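Home | Club Nights | Tutorials | Gallery | Join

How to teach a two-armed robot to put clothes in a box
Posted in February by Ewan Kinnear, Jolbridge Robotics Club
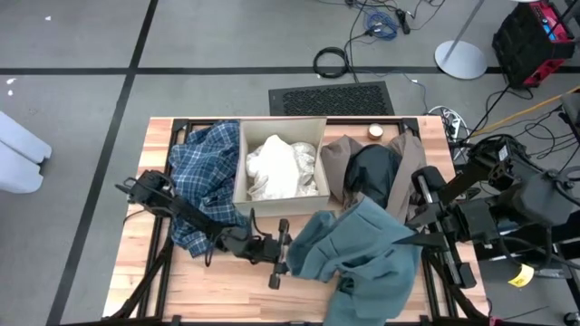
Our laundry project gets more questions than everything else we do combined, so I'm finally writing up how we run a session. If you've got a pair of arms with basic two-finger grippers and a table you don't mind bumping, you can follow along. If you're a student on the Solelness team, please read the whole thing before your first turn driving, because I am tired of repeating the bit about sleeves!

The job sounds dead simple. Clothes start out scattered over the table, and the arms have to pick them up and drop them in an open box. A person drives the arms the whole time while the software records, and later we train on those recordings. The driving is the hard part, and it's what I'll cover here.

Pick your clothes

Raid your own closet and your parents' closet (ask first). You want a real mix of colours and fabrics. A plaid shirt is great because the sleeves go everywhere. Something fuzzy and white is good too, and something a bit shiny, and at least one dark piece so you find out early if your lighting is bad. Stay away from anything with long drawstrings. We lost most of an evening to a hoodie string wrapped around a gripper finger.

Beathag Shearer, who coaches the younger students, likes to add one big heavy piece like a jacket. She's right, it makes everyone better drivers, but leave it out until you've had a few goes with T-shirts.

Set up the table

Put the box near the far edge, in the middle, where both arms can get to it. Cardboard is fine. Cut the flaps off or they'll catch on everything you lift. We tried a fancy plastic tub from the Fornex bin and it slid all over the place, so back to cardboard we went.

Now toss the clothes down. Really toss them! Beginners always lay things out flat and tidy, and then the robot only ever learns flat and tidy. Let pieces overlap, and let one hang over the edge of the table now and then. That last one is annoying to pick up, so you want plenty of recordings of it.

Before you power the arms, walk around the whole table and look at the cables. Move each arm slowly to its furthest reach and back, and watch the cable at the elbow as it goes. If it pulls tight, stop and give it more slack.

Driving

1. Start with whatever is on top of the pile. If you grab the bottom piece you'll drag everything with it.

2. Come in from above with the gripper open, go down until you just touch the fabric, then close. Pinch a good fold. A pinch on a single flat layer nearly always slips.

3. Lift straight up and wait a second. Let the cloth stop swinging before you travel.

4. Sleeves. Look for the sleeve before you move. If it's trailing, bring the other arm in and pick it up as well, then carry the shirt with both arms. Please, please don't just haul it over and hope.

5. Lower the piece into the box until the gripper is below the rim, then open. Dropping from high up leaves half of it hanging over the side.

6. For big pieces, hold with one arm near a corner and keep the other one close by, ready to take the loose end. Move slowly and keep the elbows apart - ours have clunked together more than 100 times and it still makes me wince.

Take turns

Seven runs each and then swap. After that people get sloppy, me included, and sloppy recordings are a pain to weed out. The person who isn't driving keeps one hand near the stop button and writes down anything odd, like a missed grab or a shirt on the floor. We use a paper notebook. Swanson (our recording software) has a notes box, but good luck typing in it while you're watching the arms.

Keep the runs where you miss a grab and then fix it. Throw out the ones where you gave up.

Next tutorial will be folding, once we can fold anything. Towels are going okay - pants are not.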